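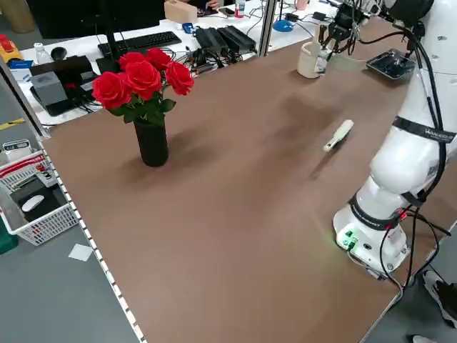
About Plesinico

Plesinico is a sneaker repair and resale shop in Fladville. We clean, reglue and resole athletic shoes, and we sell pairs we have restored ourselves. The shop is open to walk-ins from 10 a.m. to 6 p.m., and we take mail-in work from anywhere in the country.

Saskia Merrick started the business at her kitchen table after nine years in shoe retail. Most of her early customers were runners who wanted another season out of a pair they liked. Collectors came later, usually with older shoes whose midsoles had started to crumble. Those jobs now make up the larger part of our bench work.

What we do

Basic cleaning covers uppers, laces, insoles and outsoles. Full restoration can include sole swaps, paint touch-ups, stitching, new heel lining and removing yellowing from clear rubber. We work on leather, suede, mesh and knit. We do not work on ski boots, cleats with metal studs, or anything with a battery in it.

A basic cleaning costs $40. A sole swap costs $134 plus the price of the donor pair, which you can supply or ask us to find. Customers get a written quote before we start, and if we don't think a shoe is worth fixing we will tell you so and send it back.

What we sell

The shelves at the front of the store carry restored pairs in men's, women's and kids' sizes. Each one has a tag listing the work done and any parts replaced. We also stock laces, brushes, shoe trees and the Jerkico line of suede care products. We don't sell unworn limited releases and we don't hold raffles.

Buying and trade-in

We buy used pairs at the counter until 4 p.m. Bring a photo ID. Shoes should be dry and free of mold. You can take cash or store credit, and credit is worth a little more.

Our team

There are six of us. Saskia still does most of the sole work and answers the harder questions by email. Our second location, Tautahi, opened in November and handles drop-off and pickup only.

Visit

Plesinico, 251 Canal Street, Fladville
Tautahi, 224 Orchard Avenue, Fladville
Free parking behind both buildings. Please use the side door on Canal Street after 5 p.m.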